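Support > E-readers > Asetti Reader > Getting Started > Charging and First Set-up

Section 2: Charging your Asetti and setting it up for the first time

Welcome, and thank you for picking the Asetti! We know you probably want to jump straight into a book, and you'll be there soon enough, but please spend a little while with this section first. A reader that gets a good full charge and a proper set-up at the start tends to be far less trouble later on (the help desk at Narkgate will tell you the same thing, and they are very patient people).

Before you begin, have your Wi-Fi password handy. If you are moving over from the older Segura reader, keep that one close by too, switched on and signed in to your account.

2.1 Charging

1. Peel the clear film off the screen, starting from the corner with the little tab.

2. Plug the small end of the cable into the port on the bottom edge. It goes in either way up, so there is no need to force it.

3. Plug the other end into a wall charger or a computer. A computer works fine but takes a good deal longer.

4. Leave the reader alone until the light beside the port turns from amber to green. From empty this takes roughly 2 hours with a wall charger.

Note: If the light doesn't come on at all, try another outlet and then another cable. A reader that has been sitting in its box for months may need a few minutes on the charger before the light wakes up.

Caution: Don't charge the reader under a pillow or blanket, or in a parked car on a hot day. It needs a bit of air around it while it charges.

2.2 First set-up

1. Hold down the power button until the leaf logo shows, then let go. The screen will flash black and white a couple of times while it starts, as this type of screen does.

2. Tap your language, then tap Next.

3. Choose your Wi-Fi network and type the password. The keyboard is a touch slower than the one on your phone, so give each letter a moment to show up.

4. Sign in to your Kerham library account, or tap Create Account if you don't have one yet. You can also tap Skip and do it later under Settings.

5. If an update is offered, take it. The file is 698 MB, so on a slow connection this is a nice time to go and make some coffee. Keep the charger plugged in until the home page comes up.

2.3 Moving your books over

1. On the home page, tap Library and then Bring My Books.

2. Tick the books you want, or tap Select All. The reader can fetch up to 1,000 titles in one go. If you own more than that – and we know some of you do – just run it again afterward.

3. Tap Start. Covers appear first and the books themselves follow, so a gray cover only means that one is still on its way.

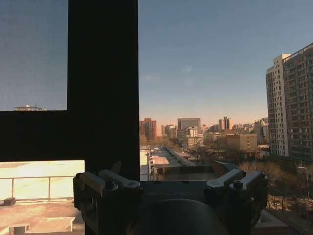

4. When the bar at the top disappears, open a book or two and flip through a few pages. Your bookmarks and notes should have come along as well. If they haven't, tap Sync on the old reader and then again on the new one.

Note: Books you loaded by cable yourself don't travel this way. You'll find the steps for those in Section 4, kindly rewritten by our colleague Shabani Lema after a lot of you wrote in about the old ones.

2.4 Setting the screen light

1. Swipe down from the top of any page to bring up the light slider.

2. Slide it to the right for a brighter page, or to the left for a dimmer one. The second slider, just under it, makes the page warmer in color, and many people like that in the evening.

3. Tap Auto if you'd like the reader to warm the page by itself after 8 p.m. You can change the hour under Settings > Light.

Caution: Leaving the light at full strength all the time will run the battery down much sooner. Outdoors on a bright day you can usually turn it off altogether.

Continue to Section 3 for page turns, text size and dictionaries.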